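Mattress Care and Returns - Frequently Asked Questions

How long should a new mattress be aired before use?
Four hours in a ventilated room is enough for the Redham and the Vateck. The Ruddock has a denser core and should be left overnight. Full thickness is reached within 32 hours of unpacking. A mattress stored below 10 degrees may need longer.

Can I put it straight on the floor?
Yes, for short periods. Air cannot circulate under a mattress on a solid floor, and moisture will collect on the underside. Stand it against a wall once a week and let the floor dry before laying it down again. Continuous floor use for more than 100 nights is not covered by the warranty.

What slat spacing do you recommend?
No more than 70 mm between slats. Curved slats are acceptable under the Redham and Vateck but not under the Ruddock, which needs a flat base. Bed frames in queen size and larger must have a centre support with at least one leg reaching the floor.

Does it need to be turned?
All current models are one-sided. Do not flip them. Rotate head to foot every month for the first four months, then every season.

Is the cover removable?
On the Vateck and Redham, yes. Unzip it fully before lifting it off - pulling on a half-open zip will strip the teeth. Wash at 30 degrees on a gentle cycle and line dry in shade. The Ruddock cover is stitched down and can only be spot cleaned.

How do I treat a stain?
Blot with a dry cloth. Mix a small amount of wool wash in cool water, apply with a damp sponge and blot again. Do not use bleach, peroxide or a steam cleaner. Colour may change slightly where a stain has been treated more than once.

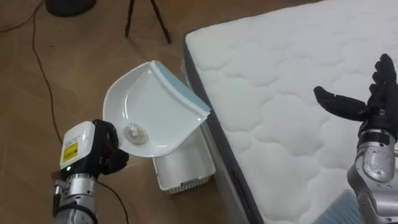 Page last changed: 20th August

Can I vacuum a quilted surface?
Yes. Use the upholstery head on low suction and follow the line of the stitching. A brush head with stiff bristles can catch the thread.

Do you sell a protector?
The Dander protector fits all three models to a depth of 32 cm. It is a fitted style with an elasticised skirt. Tumble drying on high heat will damage the waterproof layer.

What is the load limit?
The Redham and Vateck are rated to 100 kg per sleeper and the Ruddock to 140 kg.

How do I make a warranty claim?
Send the order number, a photo of the law label and a photo of the bare mattress with a straight edge laid across the worst point. Body impressions shallower than 25 mm are normal wear. Claims are assessed in the order received.

Can I return an opened mattress?
Within the trial period only, and only if it is unstained. A collection fee applies to addresses more than 400 km from the warehouse. Protectors and pillows cannot be returned once the seal is broken.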